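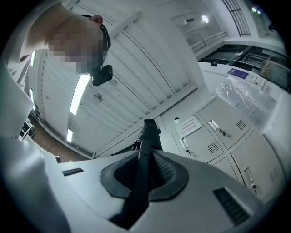
Locker bank, lower level: doors sticking, keys not turning
December 2025
Logged by Elspeth Moffat

Status: Resolved, one follow-up open

Original report (Bo-ram Yook)
Hi team! Three problems with the grey lockers on the lower level. The upper door needs a real shove before it will latch, the middle one latches fine but the key goes in and won't turn, and the lower door swings open by itself if you don't lock it. I've had my lunch in the lower one all month, so I'm fairly invested. Happy to test anything you want tested!

Reply (Elspeth Moffat)
Thanks Bo-ram, that's a lovely clear report. Could you tell me which key you're using on the middle door? We had 45 keys cut in November and I have a feeling a few of the tags got swapped when they were put on the hooks. Also, when the lower door swings open, does it go slowly, or does it fly?

Reply (Bo-ram Yook)
Key tag says 11. The lower door goes slowly, then picks up speed towards the end. It's quite graceful.

Reply (Elspeth Moffat)
Slowly is good news! A slow swing usually means the whole cabinet is out of level, and that would explain the upper door as well. The body racks a few millimetres, the door no longer sits square in its opening and the latch meets the edge of the strike plate. I'll bring the long level down.

Work log, first visit (Elspeth Moffat, Clem Henare)
- Put the level across the top of the bank. Falls towards the front, and a bit to the left. Very satisfying to see the bubble agree with the theory.
- Emptied all three lockers before touching anything. Please do this if you're ever adjusting them, it makes an enormous difference to how the doors hang.
- Wound the front left foot down two turns and the front right one turn. The lower door now stays wherever you leave it.
- Upper door latches with one finger on the pull handle. Clem did it about a dozen times for the joy of it.
- Middle door: key 11 still won't turn. Tried key 9 and it turned straight away, so the tags were swapped. Swapped them back and checked both keys in both locks.
- The middle lock was still gritty with the correct key. Gave it a small puff of dry graphite, worked the key back and forth, wiped off the excess. No oil in these locks please! It feels wonderful for a week and then it collects every bit of fluff in the building.

Reply (Ga-eun Joo)
Brilliant work, both of you. One query from me: the upper door was stiff again first thing this morning. Not as bad as before, but I did have to push it twice.

Reply (Elspeth Moffat)
Great catch. Could you look at whether anything has gone back inside, especially on the left?

Reply (Ga-eun Joo)
Ah. Yes. Clem's bowls bag.

Work log, second visit (Clem Henare)
- Moved my bowls bag to the bottom locker, where it should have lived all along. Sorry everyone.
- Rechecked level with the weight down low. Spot on.
- Tightened both hinge screws on the upper door. The top one took nearly half a turn, so I reckon it was part of the trouble from the start.
- Slipped a packer under the front left foot so it isn't hanging on so much exposed thread.
- Opened and closed all three doors with the lockers full, then empty. No sticking either way.

Reply (Bo-ram Yook)
Just tried the lot and they're beautiful. The middle one makes a proper click now! Is it worth writing the order of steps down somewhere for the next person?

Reply (Elspeth Moffat)
Absolutely. Short version: empty it, level it, check the hinge screws, and only then look at the lock. I'd happily have spent an hour on that middle lock when all it needed was the right key. I've added the corrected tag numbers to the key register too.

Still open
Spare key for the lower door is missing from the hooks. Ga-eun Ko thinks it may have gone home in a coat pocket. If it's your coat, just pop it back on the hook, no questions asked.

Related tickets
Key register: tag numbers don't match locks
Squeaky castor on the tea trolley
Hooks wanted near the lower level entry
Noticeboard pins, again

Contact the facilities desk | © Pevitz Facilities | Back to top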